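To: gimlow-users
From: Rory Cruickshank
Date: Tue 7 November
Subject: Re: [gimlow-users] wrist cam for narrow gaps?

Quick one, between meetings. Ran the Mosard fingers in sim, wrist cam only. 5 runs so far, 7 planned. Jaws open, nothing in them:
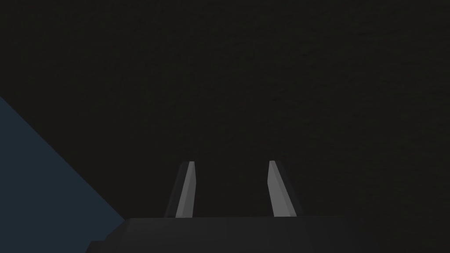 Mosard fingers, wrist view, bit of blue lower left

Ishbel Paterson wrote:
> Has anyone compared the Mosard and Lusteo controllers on
> the 2 finger gripper? We tried in September, wrist view
> was too dark to tell us much.

Same trouble on my end. Exposure up didn't help, mostly got grain. Fingers fine, background gone.
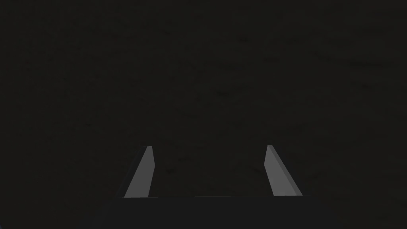 open, both tips level

So yes, dark. Much better once theres something pale ahead to line up on. Knob sits right over the gap, I'd call that usable. Lusteo is smoother on approach, Mosard quicker to settle.

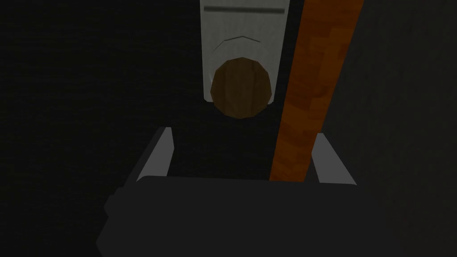

Posted by Rory Cruickshank to gimlow-users

I'd keep the wrist cam for the last bit and steer from the body cam till then. Wrist one tells you zero about where the 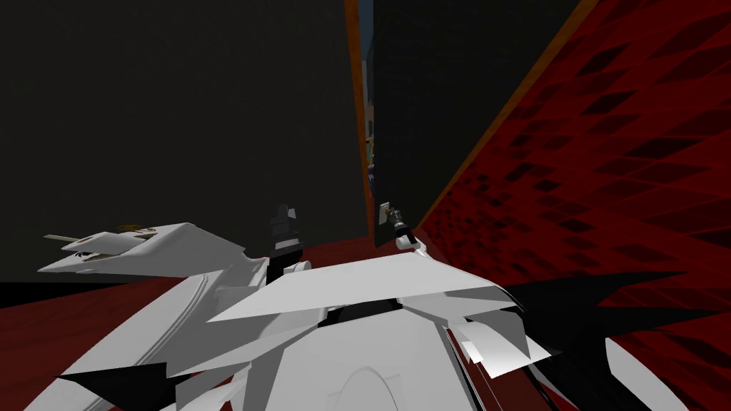

other arm is, and in a tight spot you want both. Will send configs tonite, ping me if they bounce.

Rory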